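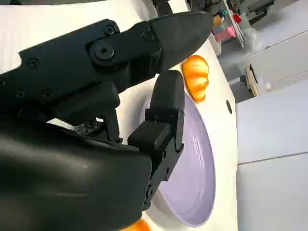 **Can you put a lavender plate on a plain white table without it looking washed out?**

Sure you can. Give it one warm color nearby and leave plenty of bare table, and the purple shows up fine.

---

**1/**
OK so this is my thread on pale dishes, which I've been promising you all since June. I love them, I own too many of them, and I get more messages about lavender plates than anything else (even the great butter dish argument, which ran to 100 replies and got a little heated).

---

**2/**
Start with the plate by itself. Lilac is a sneaky color! On dark wood it can look nearly white, and under yellow kitchen bulbs it goes kind of gray. On a white tabletop you get to see the color it really is, because there's nothing around fighting it.

---

**3/**
I'm a big fan of rings in the glaze, the faint ones that go around and around. From straight above you might miss them. Tip your head, look at the plate from low down, and there they are — it's my favorite thing about pale dishes and I will not shut up about it.

---

**4/**
Then the mug. Everybody wants the mug to match! Mine usually don't. Light blue with a bit of mint in it is lovely next to lavender, close enough to get along and different enough that it doesn't look like you bought the whole box.

---
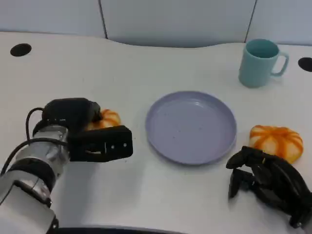
**Kiros Beyene**
*Tables & dishes editor, Ondley*

**5/**
Pumpkin stripes! Orange and cream with soft purple is a combination I would have laughed at a few years ago and now I want it all the time, fall or no fall. One on either side of the table, plate near the middle, blue mug toward the back. I wouldn't add a runner. I wouldn't add anything, really.

---

**6/**
About the mug handle: I like it pointing right, out and away from the plate. My mother-in-law turns every handle to the left, she's left-handed, and she goes around my table fixing them when she visits. So do whichever way you'll pick it up.

---

**7/**
A few of you asked about cable holes, since half of us are eating at desks now. A white top with black grommets near the sides is perfectly good for a table setting. Keep the plate toward the middle and let the holes be holes. I tried covering one with a saucer once and it slid around all through lunch.

---

**8/**
Little specks show on lavender way more than on white or navy. Before guests I give the plate a wipe with a dry cloth and look at it from the side, by the window if there's any daylight left. Then I leave it alone (this is the hard part for me).

---

**9/**
What to eat off it? Anything with some color. Scrambled eggs look great, so do carrots, so does a slice of peach cake. Mashed potatoes, sorry, look sad. I still serve them, I just use the green plate.

---

**10/**
Somebody asked if you can do this cheaply. Oh yes! One plate, one mug, something round and orange. You don't need a set for 30 people. Try it at your own spot at breakfast first, and if you get sick of the purple by the end of the week you've only got one plate to give away.

---

**11/**
Next thread is on bowls, mostly the shallow kind. If you've got a pale one that's been sitting in the cupboard making you nervous, tell me the color and what your table's like and I'll have a go at it in the replies.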